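How to Clear a Mixed Table Using One Open Box

A table near the kitchen or the front door tends to collect three kinds of things: medicine, snacks, and small electrical items with their cords. They arrive in different bags on different days and they all need to go to different places. The method on this page uses one open cardboard box to separate the medicine from everything else first, then deals with the rest in order. Allow 30 minutes for a full table.

What you need

One open cardboard box, low enough to see into
A marker and a roll of masking tape
A few twist ties or rubber bands
A trash bag and a place for flattened cardboard
A storage bin with a lid for spare household supplies

Any shipping box will do. A hole in the side is no problem and makes a useful handhold. Leave the tablecloth on. It keeps small blister packs from sliding, and you can shake it out at the end.

Step 1. Place the box

Set the box on the table itself, within reach of where you stand. A box on the floor means bending for every item, and things get dropped in without being looked at. Push large packages, such as a case of milk, toward the back. They don't need sorting and can stay there until the small things are done.

Step 2. Put the medicine in first

Go over the table once and pick up only medicine. Boxes, foil pouches, and loose strips all count. Read the name on each one as you pick it up, and don't take anything out of its original carton. The carton carries the dosage and the date, and the folded leaflet is usually inside it.

Don't try to pack neatly yet. Let things lean. You want every item in view so that you can take it out again in Step 3. 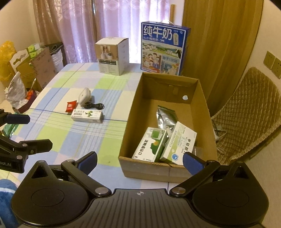
Medicine boxes and a foil pouch in the open box, with the milk carton case behind it.

Leave snack packets on the table even when they are lying right next to a medicine box. Small packets are easy to confuse when they are all the same size, and food and medicine should not share a container at any point.

Step 3. Check the dates

Take the medicine out one piece at a time. Look for the expiration date on an end flap or stamped into the edge of the strip. If the label is in a language you don't read well, ask the person who bought it before deciding anything. Write the month and year on a piece of masking tape and stick it on the end that will face up.

Set expired items aside in a separate bag and return them to a pharmacy that accepts them. Put the rest back standing on end, tallest at the back. Pouches go between two cartons so they stay upright.

Step 4. Cords and small appliances

Unplug the appliance if it is plugged in, and let it cool if it has been used. Fold the cord in loose loops the length of your hand and close it with a twist tie. Don't wrap it tightly around the body of the appliance, which strains the cord where it enters the housing.

If you still have the product box, check that the appliance fits with its cord. If it doesn't, keep the page with the model number and flatten the box.

Step 5. Tissues, bags, and cardboard

Tissue packs can go straight into the storage bin. Keep one open box of tissues out. Look inside every plastic bag before folding it, including the ones that feel empty. Receipts and single tablets both end up at the bottom. Flatten the cardboard last, when you are sure you don't need another box.

Step 6. Find a place for the box

Medicine should be kept dry, away from the stove, and out of reach of children. A high closet shelf works better than a bathroom cabinet. If there are children in the house, move everything into a container that locks. The cardboard box is for sorting and short-term use only.

Go through it again in September, before cold season.

Page by Consuelo Collado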